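3.2 Ajuste de la cámara de muñeca en la pinza Kilteo

Esta sección se aplica al brazo con pinza Kilteo de dos dedos y cámara pequeña montada en la muñeca. El soporte Bridell debe estar ya atornillado a la brida según la sección 3.1. El ajuste se hace con el programa Candance abierto en el puesto de control y con una persona junto al brazo.

Herramientas y material

Llave Allen del juego suministrado con el soporte.
Paño de microfibra limpio y seco.
Bridas de velcro para el cable.
Hoja de registro del equipo.

PRECAUCIÓN. Ponga el brazo en modo manual y pulse la parada de emergencia antes de acercar las manos a la pinza. Los dedos pueden cerrarse al recuperar la alimentación si quedó una orden pendiente. Borre la cola de órdenes en Candance antes de rearmar.

Montaje y conexión

1. Limpie la lente con el paño seco. No utilice alcohol ni limpiacristales.

2. Introduzca la cámara en el soporte con la muesca hacia la brida. Apriete los dos tornillos laterales a mano, sin bloquearlos todavía.

3. Lleve el cable por la cara exterior de la muñeca y sujételo con velcro en los puntos marcados. Deje un bucle suficiente para que la muñeca gire en ambos sentidos sin tirar del conector.

4. Conecte el cable al puerto 3 del concentrador. En el puerto 2 va la señal de la pinza; si se intercambian, Candance muestra la cámara como desconectada aunque el piloto esté encendido.

5. Rearme el brazo y abra la vista en directo. Espere a que la imagen se estabilice.

Nota: si la vista aparece en negro, cierre la ventana y vuelva a abrirla antes de tocar el conector. El primer arranque después de un cambio de puerto suele necesitar este paso.

Posición de los dedos en la imagen

6. Lleve el brazo a la zona de trabajo a velocidad reducida y deténgalo frente a un objeto con relieve y bordes claros. Una cesta de tejido ancho sirve bien. Evite las superficies lisas y de un solo color, en las que cuesta juzgar el enfoque.

7. Compruebe que el dedo de la pinza entra en la imagen por la parte inferior. Saldrá desenfocado por su cercanía y así debe quedar: el enfoque se ajusta sobre el objeto, nunca sobre el dedo. 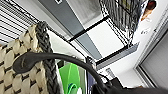
Figura 3-4. Vista de muñeca con la cesta a la izquierda y el dedo de la pinza en la parte inferior derecha.

8. Si el dedo no aparece o tapa el objeto que se va a agarrar, afloje los tornillos laterales, incline la cámara en su soporte y vuelva a mirar la vista en directo. Haga movimientos cortos. Cuando la posición sea correcta, apriete los tornillos alternando uno y otro.

9. Gire el anillo de enfoque hasta distinguir las tiras del tejido y el dibujo del borde trenzado. El fondo puede quedar algo borroso. Marque la posición del anillo con un punto de rotulador.

Nota: una imagen inclinada no indica por sí sola un fallo de montaje. La cámara gira con la muñeca, de modo que las baldas, las persianas y los paneles se ven en diagonal siempre que la muñeca esté girada. Para revisar el montaje, ponga primero la muñeca a cero y compare después.

Exposición

10. Desactive la exposición automática en la pestaña de cámara. Si se deja activa, el brillo cambia cada vez que entra una ventana o una superficie blanca en la vista.

11. Escriba 266 en el campo de exposición y pulse Aplicar. Es el valor de partida para interior con luz de día.

12. Observe la zona más clara de la vista. Las lamas de una persiana a contraluz, por ejemplo, deben seguir distinguiéndose unas de otras. Si se funden en una mancha blanca, baje el valor en pasos de 8 hasta recuperar las líneas.

13. Observe ahora la zona oscura. Entre la pinza negra y un asa o un cable también negros tiene que quedar un contorno legible. Si no se separan, añada luz a la zona de trabajo antes de subir la exposición.

PRECAUCIÓN. No dirija un foco hacia la lente. Colóquelo detrás del brazo o a un lado y vuelva a comprobar los brillos en las piezas lisas.

Comprobación con referencias fijas

Los objetos de la mesa o de la balda se mueven entre una sesión y otra. Para saber si la cámara ha cambiado de posición hacen falta puntos que formen parte del mobiliario o de la instalación: una toma de corriente, una placa de datos, el canto de un panel o el montante de una estantería.

14. Elija dos referencias fijas que se vean a la vez desde la postura de comprobación. Conviene que estén separadas y que contrasten con lo que las rodea. Una toma blanca sobre un panel gris cumple las dos condiciones.

15. Guarde la postura en Candance con el nombre del equipo y la palabra BASE. En el equipo Miyazaki la postura ya está guardada y no debe sobrescribirse.

16. Capture una vista desde esa postura y compruebe que las referencias se leen con nitidez suficiente. En el ejemplo siguiente se usan la toma doble y la placa de datos del panel gris. El arco negro y el objeto de color crema con borde trenzado oscuro no valen como referencia, por ser objetos sueltos.

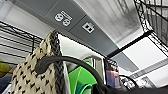
17. Active la superposición y coloque una cruz en el centro de cada referencia. Guarde el archivo junto a la postura.

18. Mueva el brazo a la posición de reposo, regrese a BASE y compare. Las cruces deben caer otra vez sobre las referencias. Repita el recorrido 3 veces.

19. Si las cruces se desplazan todas en la misma dirección, revise los tornillos laterales del soporte. Si el desplazamiento cambia en cada repetición, revise la fijación de la brida y el recorrido del cable.

Mantenimiento

Limpie la lente al empezar cada turno y repita los pasos 16 a 18 después de cualquier golpe, cambio de dedos o sustitución del cable. Los velcros se cambian en abril, con la revisión general del brazo. Al retirarlos, mire si la funda del cable tiene marcas junto a la muñeca.

Anote en la hoja de registro el valor de exposición, el puerto utilizado y el nombre de la postura. Los cambios en la postura BASE los autoriza Setsuko Oda.

La calibración entre cámara y pinza se describe en la sección 3.3.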